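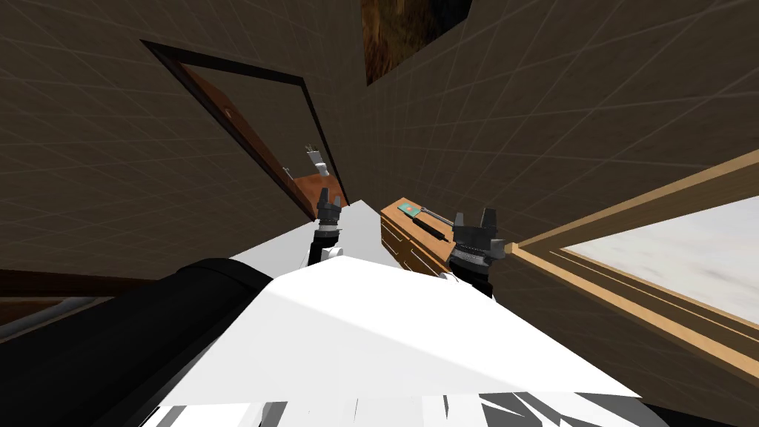 The wooden door on the way out to the garage

I put 1,932 miles on our old three-row in September alone, most of it with wet kids and a dog in the back, so I've gotten pretty good at cleaning a big family car on the cheap. A few things that work for me:

1. Get the seat-track crumbs first
Slide both front seats all the way forward, then go in with a dry paintbrush and the vacuum hose together. The brush flicks, the hose grabs - so much faster!

2. Baking soda for the third row
Sprinkle it on, leave it overnight, vacuum in the morning. My neighbor Mamta Upadhyay swears by two rounds (she has a Labrador, so she'd know).

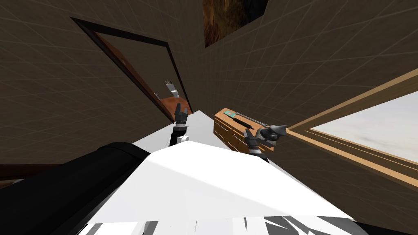
3. Cup holders
Drop an old sock over a travel mug, spritz it with glass cleaner and twist. Gross and very satisfying.

4. Rubber mats
Dish soap and a stiff brush, then hang them over the fence to dry. Skip the shiny sprays - my foot slid right off the brake once outside Dranville and I threw the can away.

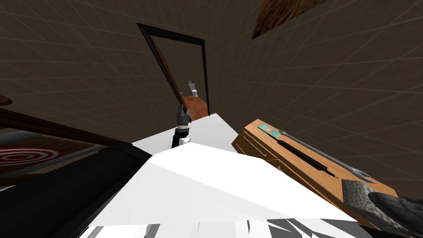
Doorway with the wood floor beyond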